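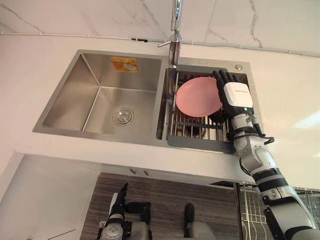
The agreement between the Redano regional government and the Saliba church council runs to 50 articles, and most people in the region had never heard of it until Article 4 reached their water bills.

It was signed in December, after two years of talks held mostly behind closed doors. The text settles who owns what among the chapels, parish halls, schools and farm buildings that have stood in a legal grey area since the old land register was replaced. In all, 1,390 properties are listed in the annex. Some are large and well known. Many are sheds, wells, walled gardens and single rooms above shops.

The trouble began in Elletti, a hill town where the church council now holds title to the spring that feeds the public supply. The region says nothing has changed in practice, and that the right to draw water is protected by a separate clause. Residents' groups say the clause protects the region's right to draw it and leaves the price open. A new line appeared on household bills soon after the signing, marked only as a source charge.

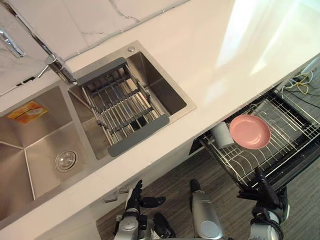 A legal challenge was lodged by four residents' groups, who argue that the regional assembly should have voted on the annex as well as on the main text. The assembly was shown the articles but was given the list of properties only after the vote. The government's lawyers accept this. Their position is that an annex is an administrative document and that members could have asked for it at any time.

Two members of the assembly's legal panel have since withdrawn from the review of the agreement. One gave no reason. The other said in a short letter that the panel had been asked to check the wording of a document already in force, and that this was not the work it had been set up to do. The panel still has enough members to sit, and its report is expected before the summer recess.

In Varnari, further down the valley, the mood is different. The parish hall there had been shut for years while the region and the church each waited for the other to mend the roof. Under the agreement it belongs to the church council, and the scaffolding went up within a month. The nursery on the ground floor has been promised a long lease. People here tend to speak well of the deal, though several said they had not read it.

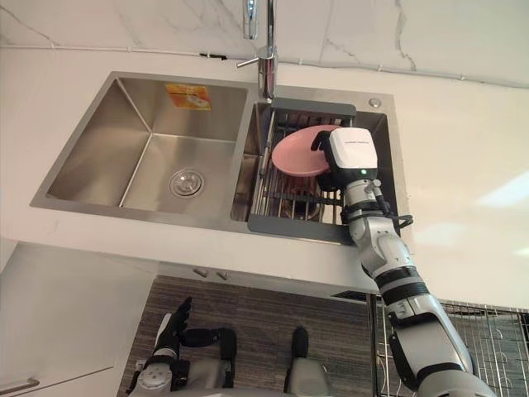 A double sink with a marble-patterned worktop.

Much now depends on how the court reads the word "use", which appears in the agreement without a definition. If it covers only worship and teaching, the spring at Elletti may fall outside the transfer altogether, along with a good number of fields and storehouses. If it is read more widely, the annex will probably stand as it is.

The church council has offered to freeze the source charge until there is a ruling. The residents' groups want the money already collected to be paid back first — a point on which the two sides have not yet met.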